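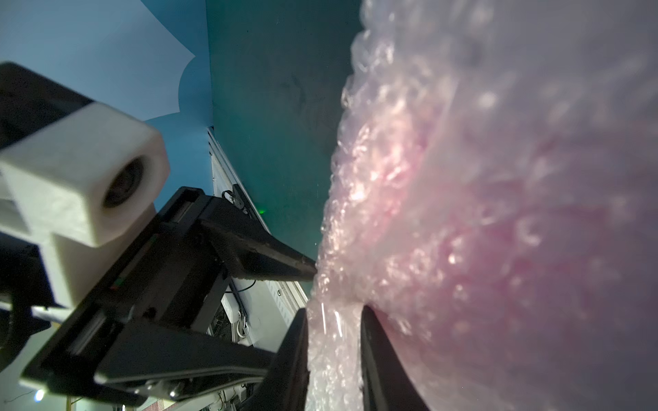 How do you teach a robot to pick up something that changes shape as soon as you touch it?

By showing it, over and over, with a person guiding the arm, and then adding a second, smaller set of goes where the person only steps in once the robot has started to make a mess of it. The second set is the bit that made the difference for us.

Soft stuff, hard work: the packing project gallery
Posted by Renu Shukla, Monday, January 29, 2024

Hello! This is the page for our soft packaging work, which a few of you asked for after the talk at Stestside. I've kept it short on theory (the paper draft has all that, and Tarun is still fighting with the equations), so it's mostly me chatting about what goes on at the bench.

We wanted a two-fingered gripper to take a lump of loose packing material, fold or squash it to fit, and tuck it round an item in a box. People do this without looking. Robots are mostly rubbish at it, as they like things with edges and corners that stay put.

At the bench

Pink-tinted bubble wrap, bunched up between the two black pads, with the rest of it billowing out on the right. I love how the bubbles catch the light, though shiny see-through plastic is exactly what our vision model finds hardest!

The white 3D-printed mount with the round lens in it is the part I get asked about most. You can see the layers from the printing if you look closely. Vivek Jaiswal drew the version we use now and he'll send you the file if you ask nicely.

How we did it

We call the method Nimmont, after the village where Vivek and I got stuck waiting for a bus and first talked it through. It goes in two rounds.

In round one, one of us steers the arm through the whole job and the computer records what the camera saw and how the arm moved. We collected 1,093 of these. Some got thrown out for silly reasons (a box that wasn't taped down, me sneezing), and we set a few more aside for checking, so the model learned from a neat 1,000. Train on those alone and you get a robot that starts beautifully and then goes to pieces when the wrap springs back in a way it hasn't met before.

Round two fixes a lot of that. We let the robot run by itself with a person's hand on the override. When it begins to go wrong, the person takes over, rescues the grasp and hands back control. Only the rescue is saved. We had 152 rescues by the end, and they're short, so it was a couple of afternoons' work compared with weeks for round one. Ravindra Bhardwaj did far more of them than anyone else and has the stiff shoulder to prove it.

What we found

We ran 322 test attempts, sharing them evenly between the round-one model and the one that had seen the rescues too. Same boxes, same materials, order shuffled so that we couldn't favour our pet. The rescue-trained model finished the job clearly more often, and the gap was biggest on bubble wrap. On crumpled paper the two were close enough that I wouldn't want to bet on it.

The thing I hadn't expected was the way it fails now. The old model would close on thin air and carry on towards the box as if all was well. The new one tends to stop, open up and have another go, sometimes three or four times, which looks a bit daft but very often gets there in the end.

Still bad at: anything that sticks to itself, very thin film, and pulling one sheet off a stack. Tetteh Gyamfi thinks the film problem needs touch sensing in the pads. I think better lighting would get us halfway for a tenth of the money. We've agreed to try his way and mine on the same day and let the numbers settle it.

Bits and bobs

The control code is shared with the Gadow sorting project, so if you already have that running, most of this will look familiar. Our recording format is different, mind, and the converter only goes one way for now.

If you want to try the rescue idea on your own setup, my one tip is to step in late. We were far too jumpy at first and took over when the robot would probably have coped, so those clips taught it next to nothing. Wait until the grasp is really slipping, then help.

Recordings will go up once Tarun has cleared out the duplicates, hopefully by April. Drop me a line if you'd like a nudge when they're there, and tell me what you're trying to pick up. I'm collecting awkward materials and I'll happily add yours to the list!

Renu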